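Small things and where they live

April 20, 2024

In January we moved from the old room in Destisville to a smaller one in Prinby, and I promised myself that the small things would not travel with us again in plastic bags. I mean the adapters, the pens for tablets, the memory cards, the short cables that fit only one device. Large things are easy to move. You see a desk and you know it is a desk. But a little plug in the bottom of a bag can stay lost for months, and then you buy a new one, and on the next day you find the first.

I have written before about shelves, so today I write only about desks and boxes.

The desks first. We have light wooden ones, and we put two of them together so that they make one long surface. I was against this at the beginning. I like a desk that has an end, where my papers stop and the papers of another person begin. But a long surface is better for sorting, I must admit it. The electrical things stay on the left, the laptop stays on the right, and the thing you are filling can stand at the front where the hand arrives without thinking.

For the filling we use cardboard trays with partitions inside. They are brown, simple and very light. I ordered them from Skumico in a pack of 4, and they came flat, so you have to push the partitions into each other yourself. It takes patience with the first one. After that your fingers know it.

My rule for the tray is that it stands next to the laptop while you work, and you put a thing into it at the moment you find it, also when you are in the middle of writing a message. If you make a pile to sort later, you have only made a new bag without the bag. 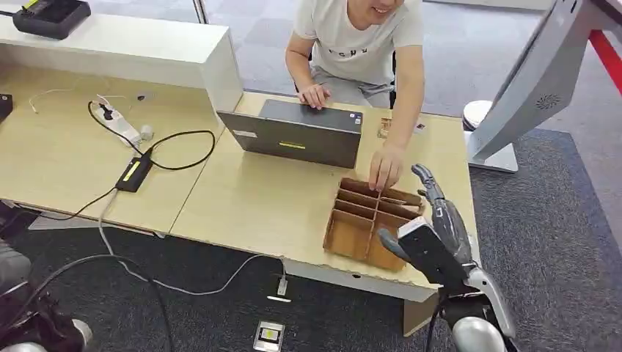
A reader wrote to me after the post about shelves that cardboard is a mistake, it becomes soft at the corners in half a year and then the partitions lean, and one should buy plastic at once and be finished with it. I have thought about this comment for some time. It is true about the corners. My oldest tray, the one from Destisville, has a corner that I repaired with tape two times. But a cardboard partition can be taken out, or cut a little lower with scissors, and a plastic one I cannot change. I also find that a tray which gets old makes me look at it again and ask if I still need what is inside. So I stay with cardboard for the small things, and if the reader is still here, I thank them for the warning.

What goes in which compartment

I tried many systems. By colour looked nice and did not help. By size was a little better. Now I do it by the device the thing belongs to, and it works well except for the things that belong to two devices. For these I keep one compartment at the corner, and I try not to let it grow.

I do not write on the partitions any more. The labels fell off, and somebody always put the wrong thing behind the right word. An object that you can see needs no label, in my opinion. A closed box does.

This brings me to the wooden box. I found it in the second-hand shop on Tennant street, and at first I wanted it for myself, for tea. It is pale wood with a small metal latch on the front, and inside there are thin wooden slats that cross. On one end it has a sticker with a square code, so we can look up what should be in it. The wood is heavier than the cardboard, of course, and you would not want to carry it all day. For a tablet I trust it more. A tablet that lies on an open desk collects cups and papers on top of it, and I have seen how that ends.

The tablet does not fit flat between the slats. We let it lie at a slant and I was nervous about this for the first week. If I were more clever with a saw I would take out one slat and glue some felt there. It is on my list, under many other things.

Also I should be more strict with packaging. Bits of clear plastic stay in boxes like leaves in a garden, you take out one and there is another.
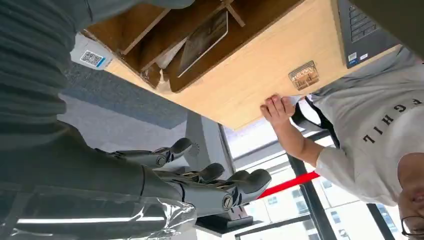 The floor, and why I don't put boxes on it

Our carpet is blue-grey and kind to the feet, but it hides everything small. A dark screw disappears in it completely. In the first weeks I put boxes on the floor when the desks were full, and every evening I was on my knees with the torch of my telephone. Now the floor is for feet and chairs.

If you have a hard floor, perhaps you can be more relaxed. I would still keep the trays up. It is better for the back – mine complains already when I tie my shoes.

The side with the window

The window has a thick black frame, and I thought it would make the room dark. It does not. On a clear morning the light is good enough that I can read the tiny print on an adapter without my glasses, so I prefer to sort near the glass and do my writing elsewhere. Shiny things are more difficult there. Clear plastic and polished metal throw the light back to you, and you turn the thing in your hand again and again until the print appears.

I wanted to put a shelf under the window for the boxes. I am happy now that I waited. Paper and cardboard do not like strong sun, and the tape on my old tray became yellow in one summer in Destisville.
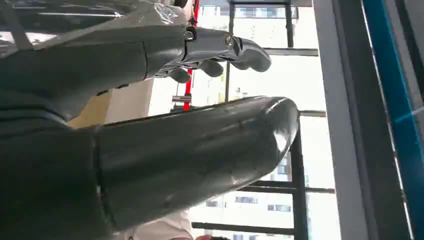 What I would still like to change

A second wooden box, if the shop gets one. I go there every time I am in town and so far they had only wine boxes, which smell.

A lower tray for the pens. In the present one they stand too deep, and you have to pull them out with two fingers like a splinter.

And one cloth that is only for dust, with its own hook, so that it is not used for coffee. I have asked for this since we moved. I will buy the hook myself this week and screw it to the side of the shelf, and then I will write if the cloth is still on it after a month.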